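本文说明如何在双指夹爪工作站上复现"失败片段重标注"训练流程。适用于已经能用遥操作采集数据、并已训练出一个基线策略的读者。代码路径以 Ultar 仓库的 `main` 分支为准,旧版 Pornholm 数据格式需先转换,见第 5 节。

## 1. 方法概要

基线策略在抓放任务上的失败,多数集中在接触前后的一小段时间内:手指下降过早、开度不足、闭合时目标偏在一侧。整条轨迹丢弃会损失前段有效的接近动作,整条保留又会把错误动作写进监督信号。

Zhenhua Cui 最初的做法是按时间戳把轨迹切成三段:

| 段 | 标签 | 训练时的处理 |
|---|---|---|
| 接近段 | `approach` | 保留,权重 1.0 |
| 偏离段 | `drift` | 屏蔽动作损失,仅参与视觉编码 |
| 恢复段 | `recover` | 由操作员补采,权重 2.0 |

恢复段的起始状态必须取自偏离段末尾,不能从初始位姿重新开始。这一点在早期实现里没有强制检查,导致二月份的一批结果作废。

## 2. 采集设置

1. 启动控制节点,确认左右手指的开度读数归零。
2. 将夹爪移到桌面上方的预备位姿,手指张开。
3. 放置目标容器与干扰物。容器放在远侧,干扰物放在任意一侧,不得进入手指下降路径。
4. 运行 `ultar record --policy baseline --intervene`。
5. 策略偏离时按下踏板,系统写入 `drift_end` 标记并切换到遥操作。
6. 完成恢复动作后再次按下踏板,结束该条记录。

每种摆放采集 40 条,摆放之间更换容器位置和朝向。摆放顺序由脚本给出,操作员不要自行调整。

标定文件在每次移动支架后都要重新生成。重投影误差超过阈值时 `ultar record` 会拒绝启动,可用 `--force` 跳过,但这样得到的数据不要并入主集。
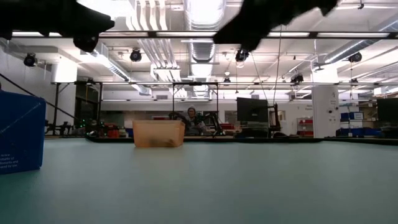

背景不做遮挡处理。Nnamdi Omoregie 对比过加背景板与不加背景板两种条件,前者在训练环境内略好,换工位后下降明显。因此默认配置保留完整背景,只在图像增强阶段对桌面以外区域做随机亮度和模糊扰动。半透明容器是另一个需要注意的来源:深度图在容器壁附近常有空洞,插值后会产生虚假的表面。配置中应设 `depth_fill: none`,由网络直接读取有效掩码。

## 3. 标注

偏离段的终点由踏板给出,起点需要人工确定。标注工具 Tan 会预先给出一个候选起点,依据是动作预测方差的突增位置。

```bash
tan label --input runs/raw --output runs/labeled --window 30
```

`--window` 的单位是帧,表示在候选点前后各显示多少帧。标注规则:

- 起点取第一个"按此动作继续执行将无法完成抓取"的帧。
- 手指已接触目标但尚未闭合时,若位置仍可修正,不算偏离。
- 两名标注者的起点相差超过一个窗口时,该条进入复核队列。
- 无法判断的轨迹标为 `skip`,不要猜。

候选点在光照突变时会误报,主要表现为方差曲线上出现孤立尖峰。遇到这种情况直接拖动到正确位置即可,不需要修改检测参数。

## 4. 训练

```yaml
init_from: baseline
loss_weights:
 approach: 1.0
 drift: 0.0
 recover: 2.0
mix:
 demo: 0.5
 labeled: 0.5
epochs: 300
depth_fill: none
```

`mix` 指每个批次中原始演示与重标注数据的比例。重标注数据占比过高时,策略会学到"先偏离再恢复"的模式,表现为在目标上方无故停顿,然后小幅回抬。出现该现象时先降低 `labeled`,再检查是否有偏离段漏标。

动作块边界需与段边界对齐。若一个动作块横跨 `drift` 和 `recover`,加载器按逐步掩码处理,不会整块丢弃。自行改写加载器的话,请运行 `tests/test_mask.py`。

## 5. 旧格式转换

Pornholm 格式不包含踏板事件,只有控制模式字段。转换脚本用模式切换时刻代替 `drift_end`:

```bash
ultar convert --from pornholm --src old_runs --dst runs/raw
```

控制模式的切换比踏板事件有固定延迟,脚本默认已补偿。使用 Trisent 控制器采集的数据延迟不同,需另加 `--controller trisent`。

## 6. 评估

评估时关闭干预,踏板不接入。每个检查点执行 40 次,起始摆放从留出列表读取,失败类型按下表登记:

| 代码 | 含义 |
|---|---|
| F1 | 下降过程碰到容器壁 |
| F2 | 闭合后未夹住 |
| F3 | 夹住后途中掉落 |
| F4 | 超时 |

在我们的工位上,重标注训练主要减少 F1 和 F2,对 F3 没有可见影响。F3 与闭合力和指面材料有关,不在本方法处理范围内。F4 略有增加,原因尚未确认,目前怀疑与恢复段动作速度偏低有关,可尝试对恢复段做时间重采样。

## 7. 常见问题

**`drift_end` 缺失。** 踏板事件没有写入,多为 USB 重新枚举导致设备号变化。在 `devices.yaml` 中改用序列号绑定。

**恢复段首帧动作跳变。** 切换到遥操作时主手与从手位姿未对齐。打开 `align_on_switch`,切换后等待提示音再移动主手。

**训练损失正常,实机动作抖动。** 检查推理端的动作块重叠长度是否与训练配置一致。

**转换后轨迹数变少。** 没有模式切换的轨迹会被视为纯演示,输出到 `runs/demo`,不在 `runs/raw` 下。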